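Grornard Soap Dish and Bar Soap Saver Range

Ument Bathroom & Utility > Basin bits > Soap dishes

Item no. 1282
In stock, usually out the same day if ordered before the van comes

Updated July 19, 2021. Prices on the order form, not here, they change too often.

Quick version. Soap dishes for bar soap. Deep tray type, flat type, wall type. Moulded plastic, one piece, no glue, no screws except the wall one. Dishwasher top rack is fine. Don't boil them.

Longer version below for those who want it.

WHY WE STOCK THEM

Bar soap has come back in a big way. We used to sell one dish, in white, and it sat there. Then in April last year the phone started and it was all bar soap, bar soap, what have you got for bar soap. So we dropped the old one (lid cracked, everybody complained) and went over to Grornard. Been with them since.

A bar left sitting in a puddle goes to jelly. You lose half of it down the plughole and the other half ends up on the tap. A decent dish keeps the bar in one place and gives you something to tip out. You do still have to tip it out. Every other day for a family basin, once or twice a week for a cloakroom.

THE DEEP TRAY

Our best seller by miles. High rim all round so the bar can't skate off. Holds a standard bath-size bar, also those big square blocks from the Prolstead shop if you cut them in half first. Rounded corners inside so a cloth gets into them. Grid rack inside so the bar sits up off the bottom of the tray.

Colours change with each delivery. Order by colour and we'll try, but put a second choice in the notes box please. The greens go first. White is always there.
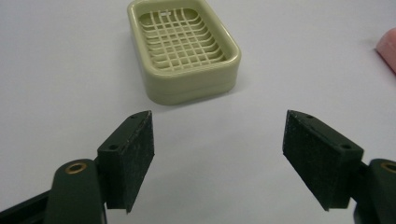
Ayodele Tijani wrote in to say the deep tray is fine but needs a ridge or something in the bottom, the bar sticks flat to it overnight and has to be prised off with a thumbnail. Fair point and we get it a lot. Two answers. One, the soap saver pad, see next bit. Two, a couple of elastic bands round the tray the short way, costs nothing, works nearly as well. Ayodele went for the bands and has since ordered another two trays for the kitchen and the outside tap, so can't be too cross with us.

SOAP SAVER PAD

Loofah type pad, cut to fit the deep tray and the flat tray. Bar sits on top, water goes through. Rinse it when it gets claggy. Lasts a few months, less if you've got gardeners in the house. Sold in packs of 3. Can be trimmed with kitchen scissors, cut it dry, it goes ragged if you cut it wet.

Not for use with the wall dish, it falls out.

THE FLAT TRAY

Lower rim, wider. For guest soaps, a bar plus a nail brush, or a solid shampoo and a solid conditioner next to each other. Not so good on a narrow basin edge, measure first. A few people use it for pot scrubbers at the kitchen sink and that's what we've got at ours in the back office.

Slides about a bit on glass shelves. Stick-on feet are in the spares list.

THE WALL DISH

Two screws, supplied, with plugs for brick. If you're going into tile you'll want a tile bit, we don't supply one. Holes drain forwards so don't fix it above a wooden shelf or a windowsill you care about. There used to be a sucker version. We stopped doing it. They fell off in the night and frightened people.

If you rent, get the deep tray.

CLEANING

Warm water and a cloth most of the time. For the white crust you get in hard water areas, vinegar and water half and half, leave it while you have a cup of tea, rinse well. No bleach on the coloured ones, it takes the shine off and they go chalky. No wire wool on any of them.

Old soap stuck in the corners, fill with hot tap water and leave it. Comes away in a skin. Save the bits in a jar if you're that way inclined, there's a recipe for making new bars out of scraps on our tips sheet, ask for it with your order.

SPARES AND EXTRAS

Soap saver pads, pack of 3
Stick-on feet, clear, for flat tray
Screws and plugs for wall dish
Travel lid for deep tray (out of stock, see below)

Travel lids. Yes we know. Grornard changed the mould and the new lids don't click on the older trays. New batch is on its way and we will only be selling them as a set, tray and lid together, until the old trays have worked through. Please don't order the lid by itself on the phone, the girls will just have to ring you back.

TRADE AND BULK

Guest houses, campsites, schools, clubs. We do the deep tray and the flat tray in cartons of 62. No mixed colours in a carton, sorry, they come sealed from Grornard. Anything over 1000 trays needs to go through Ansel Holloway on the trade desk and he'll want to know where it's being delivered and wether there's someone to help unload. Pallet deliveries are kerbside only.

Nguyen-Tran do our trade deliveries in the north, own vans everywhere else. If it's a Nguyen-Tran drop you'll get a text the night before. Check the carton before signing. If you can't check it, write "not checked" next to your name.

Wall dishes are not sold by the carton.

RETURNS

Unused, in the bag, no problem. Used, only if there's something wrong with it. Wrong colour counts as wrong if you put a colour and a second choice and got neither. It doesn't count if you left the box blank.

Cracks, send us a photo by email and don't bother posting it back. We'll send a new one. A cracked one makes a good saucer for a small plant pot anyway.

THINGS WE GET ASKED

Will it fit my bath rack? Depends on the rack. Wire ones with a dip in the middle, the flat tray rocks. Deep tray sits better.

Can it go in the shower? Yes but a closed tray under a running shower is just a bowl of water. Get the wall dish or keep the tray on a shelf out of the spray.

Does the colour come off on the soap? No.

Does the soap come off on the colour? A bit. Dark soaps, coal tar and the like, can leave a tint on the pale trays if left for weeks. Vinegar mix shifts most of it.

Is there a matching toothbrush mug? There was. Discontinued. A few left in white, ring and ask.

Do you do a bigger one for laundry soap? The long green household bars will go in the flat tray cornerways. Otherwise cut the bar with a cheese wire before you start it, much easier than a knife, and keep the rest somewhere airy. Older bars last longer, they dry out and go hard. Airing cupboard is ideal. Take the wrapper off first.

ORDERING

Order form at the bottom of the main page, or by phone in the mornings. Quote 1282 for the dish then say deep, flat or wall. Spares don't have there own numbers yet, just describe what you want and we'll find it.

Postage is the same for one tray or six so have a think about what else you need. Sponges, plugs and basin chains all go in the same box.

Back to Basin bits
Next item: Plugs and chains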